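Section 2: Placing the appliance on a small table

Ronier would like you to believe any table will do. Check yours first.

1. Push down on the table edge. If it rocks, use another table.
2. Lay the cloth so it hangs clear of the door. Cloth under an appliance looks nice and slides easily – we would skip it.
3. Set the appliance on top with the door facing out.
4. Run the cord to the wall. The quick-start card allows a power strip. We don't.
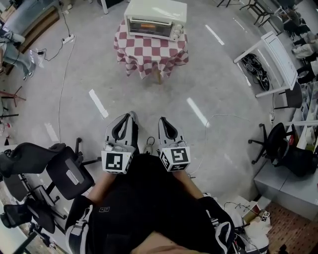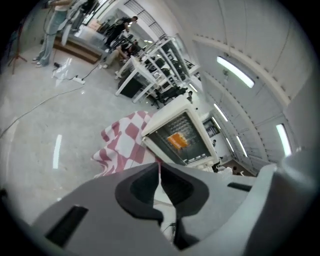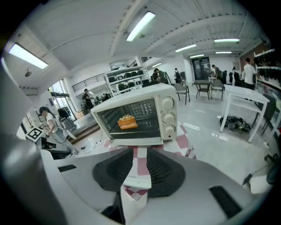

Fig. 2. White appliance with a glass door, checkered cloth in place.

CAUTION: Keep cables off the walking path. Tape sold as "floor safe" often isn't.

Note: The Fudelia stand is rated for 500 pounds, a figure we have not been able to confirm. Questions about step 4 go to Ayantu Alemayehu, extension 449.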